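Kasmont Tabletop Arm Kit: two months in, and I have opinions

I've had the Kasmont kit on my bench since July and I keep getting messages about it, so let me put it all in one place. Short version: I like it a lot, I'd buy the arms again, and I would skip one of the extras.
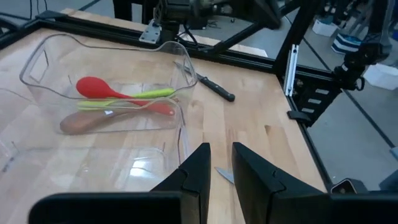 What I've been using it for

Kitchen stuff, mostly! I want a setup that can sort and put away utensils, so my test bench is a butcher-block top with black rails, clear plastic tubs, a red silicone spoon, a wooden spoon, a skinny green thing and a kitchen knife. Clear tubs are a rotten thing to hand a wrist camera, by the way. The walls catch the light and bend whatever is behind them, and an empty one can all but vanish against the wood. I picked them on purpose (okay, I picked the first one because it was in the cupboard, and the rest on purpose).

Putting it together

The rails took me an evening. The arms took a whole weekend, and most of that was cables. The printed guide is fine until you get to the brackets, where it shows you the left-hand version and leaves you to flip it in your head. I got one on backward, ran a full calibration, and then wondered why everything was leaning. Buy zip ties before you start. The bag in the box ran out on me way too early.

The gripper

Now this is the good part. The stock fingers are big flat plates with a pointed tip and a little step partway down the inside edge, and that step is great for handles. Spoon handles settle right into it. The knife was harder, because a thin handle lying flat on wood doesn't give you much to get under, and I spent a long time fiddling with the approach angle before I was happy with it. I keep the speed way down for anything with a blade and I stay on my side of the rail.

My one gripe is that the fingers are wide. When you're reaching into a tub with three things lying side by side, you bump a neighbor. Irska sells a narrower set that's supposed to fit the same mount, and I have those on order.

The software

It's called Fevex and it comes with the kit. Recording a run is easy: hit the button, move the arm, hit the button again. I have 161 runs saved now and it hasn't lost one. Playback is smooth too. Searching through old runs is a pain, though, because you only get a list by time, no tags or folders. I keep a paper notebook next to the keyboard like it's 1985.

Price and extras

I paid $2000 for the kit, plus $300 for the extended support plan. Support answered me twice, both times kindly and both times with a link to a page I'd already read. Save your money there and put it toward spare fingers or a better lamp.

Would I tell a friend to get it? Yes, if that friend has patience and a sturdy table. Mine wobbled until I added a brace under the back edge, and my pickups got noticeably better that same night. I'll post again once the Irska fingers show up.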